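Staltoment handheld set, README and collection rules

Maintained by Ljubica Kos and Teodor Moen. Rules last changed in March. If you have an older printout bin it.

What's in it
3778 episodes, hand-held gripper, indoor rooms only. Wide lens, so straight lines bend near the edges. Left uncorrected on purpose, undistort on your side if you need to. 700 episodes are held back for testing, don't train on them, list is in holdout.txt.

Before you record
- Marker cards flat on the fingers, no curled corners. Replace if scuffed.
- Open and close fully 3 times at the start. Gripper width comes from the markers so a bad start spoils the whole episode.
- Wipe the lens. Yes every time.
- Check wires under the plate aren't pinched.
- Sign the room sheet. Anyone who hasn't signed consent stays out of the room, no exceptions for "just a minute".

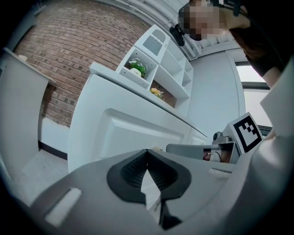 Faces get pixelated before anything leaves the Woston machine. Automatic pass first, then a person checks it. Dilruba Thambiah signs off each batch. If you find a face that got through, stop using the episode and write to her the same day, dont crop it yourself and carry on. Same for post, screens, name badges.

While recording
Slow hands. One task per episode. If you drop something keep going and tag it "drop", we want those. Don't talk to the camera. Keep your fingers off the marker cards.

Rejects
Marker lost for more than 12 frames in a row during a grasp = reject. Missing room sheet = reject. Unblurred face = quarantine, not delete, Dilruba needs to see it. Tharindu Sarkar has the script for the first one, it is slow, leave it overnight.

Known problems
Bright windows wash out, exposure takes a moment to recover. Dark corners are the lens, not a fault. Early Zerkulus episodes have the left and right finger labels swaped, fix is in the loader but not in the raw files.

Sharing
Project partners only for now. Ask Nilmini Hettiarachchi before passing on, even single stills for slides.

TODO: licence text, changelog, room sheet template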